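Last edited 18/12/2018. Read the "Doubts" section before you use any of this.

# wudlow-wash-notes

Notes and a small table on whether rinsing plates under the tap before they go in the dishwasher makes any difference. Kept by Marwa Zaki and Driss Slaoui for the tenants' newsletter in Wudlow, which had printed two articles on the subject that flatly disagreed with each other.

## What is in here

- `washes.csv`: 969 rows, one per load
- `homes.csv`: one row per household, 30 in all
- `leaflets/`: typed-up claims from tablet packets and machine booklets
- `old/`: the first attempt, kept out of stubbornness, please don't use it

## Columns in washes.csv

| column | meaning |
|---|---|
| `home` | household code, matches `homes.csv` |
| `rinsed` | y, n, or s for "scraped only" |
| `programme` | whatever the dial said, spelling left alone |
| `tablet` | Rosura, Ivow, or other |
| `left_wait` | hours the dirty plates sat before the wash |
| `redo` | items that had to be washed again by hand |
| `note` | free text, often grumpy |

`redo` is the only column that comes near to answering the question, and it depends entirely on how fussy the household is. One home marked a redo for water spots on glasses. Another seems to have put up with dried egg. We have not tried to correct for this and I would distrust anybody who said they had.

## What the packets say

Both tablet makers tell you to skip the rinse. They would, wouldn't they? A tablet that needs a clean plate is not much of a tablet. The machine booklets are more careful and mostly say "remove large scraps", and then don't say how large. Three booklets also tell you to clean the filter, and going by `homes.csv` very few people had ever done it.

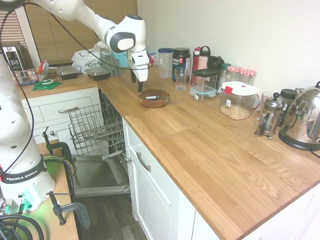
Driss thinks the whole rinsing question is a distraction and that we should have asked about loading. His view is that a bowl lying flat over another bowl will come out dirty however long it spent under the tap, and that half our redo figures are really loading figures. I can't rule it out. We didn't record loading, mainly because it would have meant people drawing diagrams of their racks, and they were already fed up with `left_wait`.

## What we found, such as it is

Loads marked `s` had about as many redos as loads marked `y`. Loads marked `n` had more, but nearly all of the extra came from plates left overnight. If you wash the same evening, I can't see a case for rinsing in these numbers. I also can't see a firm case against it, apart from the water.

On the water: the newsletter claimed a rinse uses "hundreds of litres a month". We had a go at measuring it with a washing-up bowl under the tap and got wildly different answers from one person to the next. Somebody who leaves the tap running while looking for the sponge will beat any average you care to print. There is no water column for that reason.

## Doubts

- Everyone knew what we were testing. People who rinse like rinsing.
- August is thin. Roughly 300 loads should be there going by the other months, and they aren't, so assume holidays.
- The Abou Zeid building has softened water and the rest of us don't. Its homes look better on every measure and I would leave them out of any comparison. Use `soft` in `homes.csv`.
- "Eco" does not mean the same thing on two different machines. Don't group by `programme` unless you enjoy being wrong.
- `tablet` was chosen by the household. It says nothing useful about which brand is better, so please stop writing to ask.

## Using it

Plain comma-separated text, opens in any spreadsheet. Blank means not recorded. A zero in `redo` means somebody checked and found none, or said they did.

Copy it, reprint it, argue with it. If you quote the redo figures, quote the first item under Doubts next to them. Corrections go to Marwa, with the row number, please.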